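Norma Illadach

A Norma Illadach (também "regras Illadach" ou só "as Illadach") é um conjunto de boas práticas para manipulação robótica em bancada de cozinha. Cobre disposição dos objectos, gestão de cabos, presença de pessoas e registo das sessões. Não é lei e não substitui as normas de segurança de máquinas, aplica-se por cima delas. Redigida por Heriberto Ocampo, com revisão de Baltasar Calvo. Versão em vigor: 24 de abril de 2021.

Origem

O texto nasceu de um caderno interno da Barwood, onde cada operador arrumava a bancada à sua maneira e as sessões não se comparavam entre si. Ocampo juntou as notas, cortou repetições, passou tudo a limpo. Primeira redacção em setembro do ano anterior, com 18 regras. Calvo reduziu-as a 12 e passou o resto para anexo. A Flerkano adoptou o texto pouco depois - com alterações na parte dos cabos, ver Críticas.

Âmbito

Braços de mesa com garra, a trabalhar sobre tampos domésticos ou réplicas. Ficam de fora robôs móveis, cozinhas industriais e tudo o que envolva chama ou óleo quente. Lâminas só com autorização escrita do responsável da sessão.

Regras principais

Cabos. O cabo do braço deve ter folga para o percurso completo, sem esticar em nenhuma pose. Não deve atravessar a zona de preensão. Se atravessar, a passagem fica anotada na ficha e o operador confirma o percurso antes de cada série. Cabos de electrodomésticos contam também, mesmo com o aparelho desligado.

Electrodomésticos. Torradeiras, fornos de bancada e cafeteiras podem ficar no tampo como fundo. Desligados da tomada, salvo se fizerem parte da tarefa. Panos em cima de fornos só com o forno desligado e frio, verificado à mão.

Recipientes. Tampas postas, a não ser que a tarefa seja abrir ou encher. Vidro para o fundo da bancada, fora do arco do cotovelo. Os objectos da tarefa escolhem-se antes de começar e não se trocam a meio da série.

Cabos de frigideira e colheres compridas. São os que mais apanham pancada da garra. A norma pede que a ponta saliente seja incluida no volume de colisão, não só o corpo da peça. Vale para colheres de pau dentro de panelas.

Embalagens moles. Sacos de batatas fritas, papel, filme. Força de fecho no mínimo que segure a peça, e anotar o estado do saco no início (liso, amarrotado, aberto). Um saco amarrotado não se alisa entre tentativas.

Desordem controlada. Bancada cheia é permitida e até recomendada em ensaios avançados. Mas a disposição inicial tem de ficar registada, com vista de cima ou oblíqua, antes do primeiro movimento.

Paragem. Botão ao alcance da mão do operador, nunca atrás do braço. Mãos fora do tampo com o braço energizado - regra 1, sem excepções.

Registo

Cada sessão leva ficha com data, operador, lista de objectos, disposição inicial e incidentes. Guardam-se tambem as tentativas falhadas. O arquivo Ververidis, que reúne as fichas da Barwood, tinha 544 entradas à data da versão em vigor.

Bancadas com tábuas, caixas e utensílios de uso corrente:
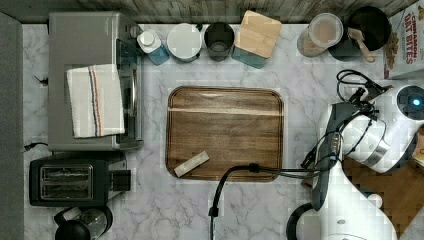
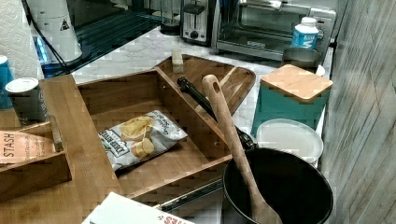
Críticas

A Flerkano considera a regra dos cabos pouco realista em tampos pequenos e usa uma versão própria, que admite a passagem pela zona de preensão com o cabo preso em 2 pontos. Calvo respondeu que a fixação cria outro risco (puxão na base) e manteve o texto. Discussão em aberto.

Outra queixa é o tempo de preenchimento da ficha. Há operadores que a deixam para o fim do dia, coisa que a norma proíbe mas não sanciona. Falta ainda definir "desordem", termo usado em três regras sem medida nenhuma.

Ver também

Preensão robótica; Volume de colisão; Paragem de emergência; Arquivo Ververidis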